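The box at the back of the wardrobe

I have moved house four times in eleven years and each time I have carried, wrapped in the same beach towel, a box of paper I do not read. It holds warranties, tax things, two expired passports, a lease for a flat in a building that has since been knocked down, and a certificate stating that I completed a half-day course in manual handling. I hurt my back lifting it in April.

So I was on the couch with a heat pack, in no position to dodge my own life admin any longer, and I decided to go paperless. People go paperless the way they take up running. There is a purchase, then a fortnight of being unbearable about it, then a thing in the hallway you step over.

The purchase was a scanner, a Hekus, second-hand, for $60. The listing said "works great, no cable". I had a cable. I had, in fact, a whole ice cream tub of cables, kept for exactly this sort of day, and none of them was the cable. The right one cost $19 and arrived in a box big enough for a toaster.

Then you need somewhere to put the scans, and I spent a week of evenings on that question, which is a week in which no paper was scanned. I settled on a program called Grovik. Grovik wants you to tag everything. It offers you colours. It asks whether a gas bill is more of a "household" or a "utility", and I found I had views. By the weekend I had 41 tags and two documents.

My rule, once I finally got going, was drawer by drawer. One drawer a night, everything out, decide, scan or bin, drawer back in. The theory is that a drawer is a finite thing and even a weak person can face one.

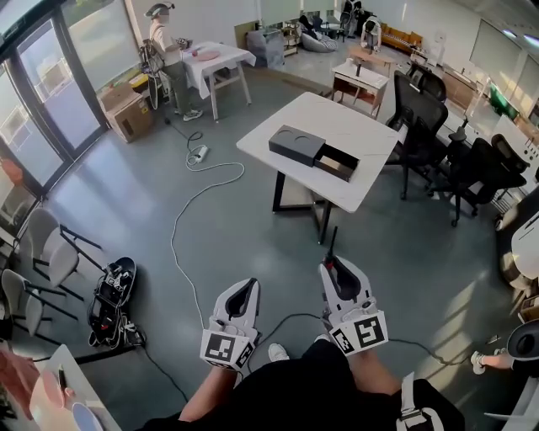

Virkosside left a comment on the last post to say the drawer method is how you end up with nine tidy drawers and no idea which one has your birth certificate in it, and that the only sorting worth doing is by how much trouble you'd be in if you lost it. Three piles: jail, money, sad. Everything else goes in the recycling that night, before you've had a chance to get fond of it.

I resented this for two days and then did it.

Jail turned out to be a very small pile. For all the fear that made me lug that box up three flights of stairs, the papers the authorities might conceivably want from me fit in one plastic sleeve. Money was bigger, though most of it was money I no longer had, in the form of receipts for appliances that died two houses ago. I kept a dishwasher warranty for a dishwasher that belonged to the landlord. I'd filled in the card and everything. I never posted it.

Sad was the problem. Sad is where the system falls over, as anyone could have told me and Virkosside more or less did. Into Sad went every birthday card from my nan, who wrote the same nine words in each one and underlined a different word every year. Also a shopping list, not mine, in handwriting I'd know anywhere. Also a parking fine from the morning of a wedding, which I fought on principle, lost, and am apparently keeping as a memento of the principle.

You can scan a birthday card. I tried. The Hekus took it in crooked, chewed a corner, and gave me back a grey rectangle with the colour of weak tea down one side. Grovik then asked me if I'd like to tag it as an invoice. I turned both of them off and made a cup of actual tea.

The final tally, for those of you who like a number: 200 sheets scanned, 177 of which I could find again when I went looking. The other 23 are in there somewhere. I searched for "rego" and got a recipe for slow-cooked lamb shoulder, so at least there was dinner in it.

I should also confess to the shredder phase. I borrowed one from the office, a great snorting Zakharchenko with a bin the size of a footstool, and for one evening I was drunk on power. I shredded bank statements. I shredded the envelopes the bank statements had come in. I shredded a menu from a Thai place, to be on the safe side. It overheated at ten past nine and sulked until morning, with a third of an electricity bill sticking out of its mouth, and I had to return it to work with the bill still in there, so somewhere in accounts there's a person who knows what I spend on heating.

The shreddings went into the compost, where the internet assured me they'd break down beautifully. They haven't. They've formed a mat. I lifted the lid last week and could still read part of my old address.

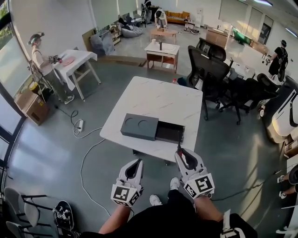

A drawer open.

What I've been left with, in practical terms, is the sleeve, a folder for Money and a shoebox for Sad. The shoebox has no tags and no system, and I go through it far more often than I ever opened the big box, mostly when I'm meant to be doing something else. The sleeve lives in the kitchen with the takeaway menus (the ones that survived) on the grounds that I'll grab it on the way out if the place catches fire. I've told two people it's there, and both of them asked why I was telling them.

Grovik sends me an email each month with a little graph in it, my "filing activity", which after a spike in autumn has gone as flat as a plate. It wonders if I'd like some tips. It has offered me 200 extra pages of storage if I recommend it to a friend, and I've been going through my friends in my head, trying to work out which of them has it coming.

The beach towel has gone back to being a beach towel. It has a dent in it the shape of the box, or I imagine it does, and I took it down to the water on the first warm morning and found a receipt stuck in the fold. Petrol and a meat pie, faded almost to nothing. I had a good long think about which pile that was.

Next month I'm doing photos. There are around fifteen hundred of them on a phone that won't turn on, so if anyone has a view on chargers, you know where the comments are. I've already been through the ice cream tub.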